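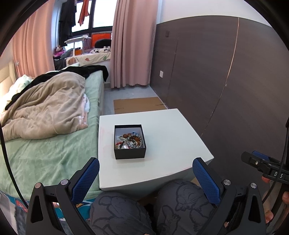

Saturday, craft bench, before the show

Second go at the marmalade scoring. Last year Lill lost the section to Pretwood by 2 points and there was a lot of talk about the judging being tight. I doubt it. I think our set was soft and we didn't want to hear it.

Batch A, Flomusero pan, sugar in all at once. Set by the cold plate test, but the plate had been in the freezer far longer than the recipe says, so I don't trust that. Peel floated.
Batch B, same fruit, sugar warmed first. Peel better spread. Color darker than I'd like. People swear by warming the sugar. One batch proves nothing, and B also stood longer before potting.

Scored blind at the bench: A 72, B 85. Blind is generous, as half of us knew the darker one was B.

The Rerkutus schedule wants jars filled to the brim, plain lids, no wax discs. Last year's wording was different. Somebody please check the printed copy before we label anything.

Still to do:
- repeat B with A's standing time
- weigh the peel, 1000 g fruit per batch, no guessing
- find out if chutney and marmalade both count toward the cup. I was told yes, with nothing in writing.

Not entering either of these as they are.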